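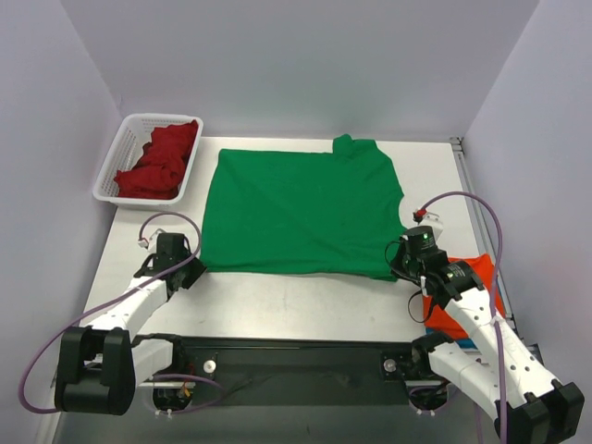

티셔츠를 개기 전에 꼭 바닥에 펼쳐야 하나요?
펼치고 개는 쪽이 빠릅니다. 들고 개면 어깨선이 틀어져서 결국 한 번 더 손이 갑니다.

지난 글에 댓글로 받은 질문이라 따로 적습니다. 이어서 몇 개 더 씁니다.

펼칠 때는 목 부분부터 봅니다. 목둘레가 뭉쳐 있으면 몸판을 아무리 펴도 주름이 다시 생깁니다. 목을 먼저 눌러 펴고, 그다음 어깨, 마지막이 밑단입니다.

소매는 안으로 접어 넣습니다. 반팔은 한 번이면 되고 긴팔은 팔꿈치에서 한 번 더 꺾습니다. 소매 끝이 몸판 밖으로 나오면 서랍에서 꼭 걸립니다.

대각선 주름은 손바닥으로 가운데에서 바깥쪽으로 밀면 웬만큼 없어집니다. 다리미는 안 씁니다. 면 티셔츠는 그 정도면 입을 만합니다.

바구니는 탁자 뒤쪽 구석에 둡니다. 앞에 두면 팔꿈치에 걸립니다. 구멍 뚫린 플라스틱 바구니가 가볍고 닦기도 쉽습니다. 천으로 된 것도 써 봤는데 한 철 지나니 모양이 주저앉았습니다.

진한 빨강이나 초록은 처음 몇 번은 흰옷과 따로 빱니다. 갤 때는 섞여도 상관없습니다.

서랍 폭이 48cm라서 저는 세로로 세 번 접어 세워 넣습니다. 한 줄에 11장 들어갑니다. 그 이상 넣으면 꺼낼 때 옆의 것까지 딸려 나옵니다.

서랍 칸막이는 Lavora 것을 씁니다. 배송비 빼고 3,617원 줬습니다. 잘라서 길이를 맞추는 방식인데 가위로는 안 잘리고 칼로 여러 번 그어야 합니다.

Tariq Zaidi 님이 돌돌 마는 방식은 어떠냐고 물으셨는데, 여행 가방에는 그렇게 넣습니다. 집 서랍에서는 풀려서 그만뒀습니다.

저는 수요일 저녁에 몰아서 갭니다. 바구니 하나 비우는 데 거의 11분 걸립니다. 양말은 그 시간에 안 넣었습니다.

다음에는 후드티 접는 법을 쓰겠습니다. 모자를 먼저 접을지 나중에 접을지는 아직 이것저것 해 보는 중입니다.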